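Purholm challenge, where we are at

OK quick one before class, I promised myself I'd post every time we got something new out of the cell and I am two posts behind already.

For anyone who landed here from the club page: we're the student team doing the PC service task for the Purholm challenge. One old desktop tower, on its side, lid off. Robots have to do the hard drive swap. Points for each stage, points off for touching the board, lots of points off for a human hand going past the tape. That's the whole game. Last year the club did the plug sorting one and came in 34th, so, room to grow.

Work so far. The task list is split into stages and we've been doing them all out of order, which I was against and now I'm kind of fine with. Drive pick from the tray is good. Place in the tray is good most days. Anything inside the case is a different story – cables everywhere, steel lips everywhere, and the cage where the drive goes has a lot less clearance than you think when you do it by hand with your own two thumbs.

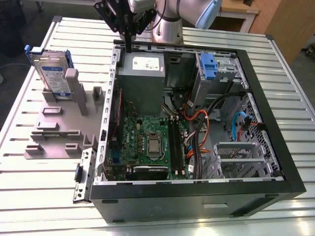 So the tray. We're on revision 20. Twenty! I know. The first bunch were way too snug and the drive would bind if the gripper came down even slightly crooked, then we opened up the slot too much and it leaned, and a leaning drive means the next pick is off, and then everything after that is off too. What fixed it was a small taper at the top of the slot plus a tighter fit near the bottom. Should of done that on rev 3. Printing is slow so every bad idea costs you an evening.

Also we screwed the thing down finally. It used to be held with tape. Not proud.

The code side is less fun to write about but it's where most of the hours went. We use the Sundlow planner for the big moves and our own stuff for the last little bit, where you go slow and watch the force. Switching between the two was ugly for weeks. The arm would stop, think, twitch, then go. Turned out we were sending the handoff pose in the wrong frame and the planner was politely correcting it every single time. One line. I found it at 2 in the morning and didn't even feel happy, just went to bed.

We log every run now, file number on the current one is 1761, and if you're starting a team please do this from day one. Ours from the early weeks are just a folder called "runs" and another folder called "runs new". Useless. 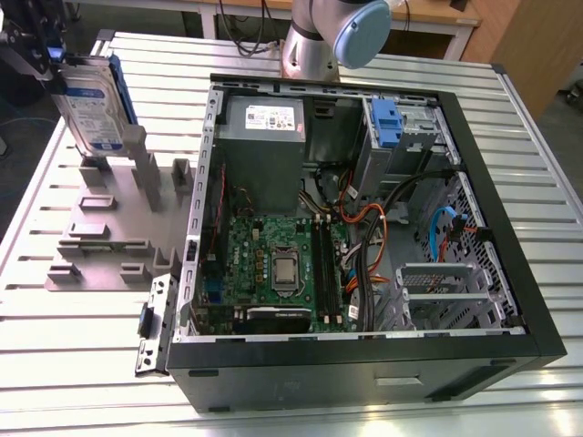
Hard drive in the gripper, just over the tray.

Things that are annoying me right now, no order:

Grip height. Grab the drive too low and the fingers run into the tray posts. Too high and you get wobble on the way over. There's a good band but it's narrow, and it moves a bit every time somebody swaps the fingertips and doesn't write it down. (Write it down.)

Labels. The vision model loves a nice printed label. Great, until it's just as excited about the one on the power supply. We masked out that whole corner of the case and the false hits went away. Cheap trick, staying in.

Cables!! I can't say this enough. The wires never sit the same way twice. You reset the case as carefully as you can and the bundle by the drives has still moved over by a finger width, and the path that worked all afternoon now goes straight through it. Some of us want a stage zero where an arm pushes the bundle out of the way first. Some of us (me) think that's asking for a yanked connector. We tried it a few times anyway and I'm less sure of my opinion then I was. 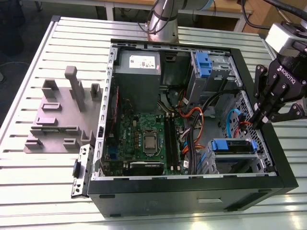
The other idea is to come in from the drive side at a steeper angle and just stay above everything until the last second. Works great in sim. Sim has no cables, so, yeah. I spent a whole evening trying to model them as a bunch of little capsules on springs and the thing exploded, like literally flew off the screen, and I gave up and went back to the real one.

Budget stuff, because someone asked in the comments. The travel money came through from Rashidi, which covers the van and the shipping crate but not food. Bring snacks. The qualifier is in Skarnitbridge in July and we have to send a full unedited run before that, start to finish, no cuts. Right now our best full run dies at the insert. Drive goes halfway down, force limit trips, arm backs off like it touched a stove. We think the approach is tilted by a degree or so. Could also be the rail on the side of the drive catching the lip of the cage. Gonna shim it and see.

To do before next post:
- retune force limit on insert
- new fingertips, the ones on there are chewed up
- label the spare drives so we stop mixing them up
- rename "runs new"
- clean the bench, seriously

If you're in the club and free in the evening come by the lab, we need people to reset the case between runs and it's a good way to learn where everything is. No coding needed. Just patience and small hands, ideally.

OK I'm late. More when the insert works – or when it doesn't and I need to complain.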